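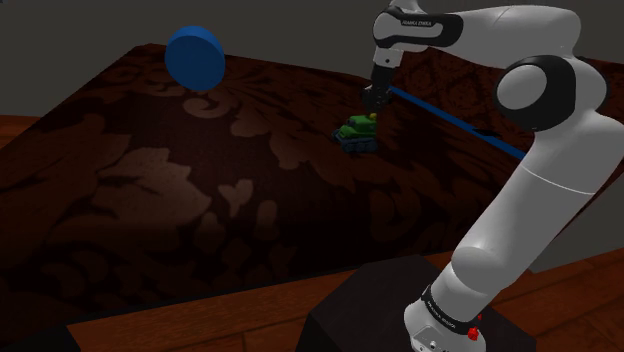 Community and campaigning > Running a local group

How do we get more women onto a residents' forum without just filling seats?

I help with a neighbourhood forum in Pemthorpe. We were set up after a bad couple of years between two estates, mostly over parking, noise and a fight outside the shops that got into the paper. The council asked for a body that could speak for both sides and we have been meeting ever since.

We have 17 seats. At the moment three are held by women. At open meetings it is more like half and half in the room, but when it comes to standing for a seat the same men put their names down and get in unopposed. The next round of nominations is in June.

Two of us want to write something into the rules so that neither sex can hold more than a set share of the seats. Others say that would be tokenism and that people should stand if they want to. One member said the women on the Chávez side of the road would not come forward whatever we did, which I don't believe, but I can't prove him wrong.

We have a small grant, £3,415 for the year, and most of that goes on the hall. Has anyone changed the make-up of a group like this and had it last? Did you use a rule or something else? And how did you deal with members who were against it?

Storar

Posted by Sitamon

We did this in a tenants' group four years ago. I would look at your meeting times before you touch the rules. Ours were at seven in the evening on a Thursday and ran until gone half past nine. We asked people why they didn't stand and the time came up more than anything else. Some had children to put to bed, some did evening care shifts, and a few didn't want to walk home late past the underpass.

We moved every other meeting to a Saturday morning and put a hard stop on all of them at 90 minutes. We also paid for childcare. You need a budget line for it, and it has to be advertised on the notice itself. If people have to ring up and ask, they won't.

The other thing was how seats got filled. Ours worked the same way as yours, names on a sheet by the door. We changed it so that anybody could nominate someone else, with that person's agreement, up to 20 days before the vote. Then two of us went round and spoke to the people who had been nominated. Several said no at first and yes a week later, once they knew how much reading there was and that they could step down after a year.

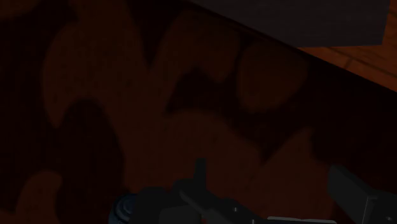
Rug, seen from above

We did bring in a rule in the end, but only in the second year. It says that at least 40 per cent of seats go to women and at least 40 per cent to men, and the rest are open. By then we had enough people standing for it to work. If we had done it first I think we would have had empty seats and the people against it would have said they told us so.

On the members who object, let them say it in a meeting and minute it. Ours mostly wanted to know whether they would lose their own seat. Two did, and one of them still comes to every open meeting.

Posted by Bernadette Langlois

I agree with most of that but I would not leave the rule for a second year. In a group that came out of a dispute, the first people round the table tend to be the ones who were loudest in it, and they settle in. I sat on a mediation panel where we kept saying we would sort the balance out once things had calmed down. It was still being put off when I left.

Check your constitution for how a rule change is passed. Some need two thirds of those present, some two thirds of all members, and the difference matters with a group your size. Ask the council officer who set you up whether it has to go back to them as well.

Also look at who chairs and who speaks. You can have half the seats held by women and the same four men doing all the talking. We rotated the chair each meeting and took one comment from everyone before anyone had a second go. It felt stiff for a while – then people got used to it.

As for the man who says the women across the road won't come forward, has anyone asked them? I would hold one meeting on that side, in a place they already use, and leave the minutes and matters arising for another day.

Posted by pem_resident

Just put a notice up in the launderette, that's how I heard about ours.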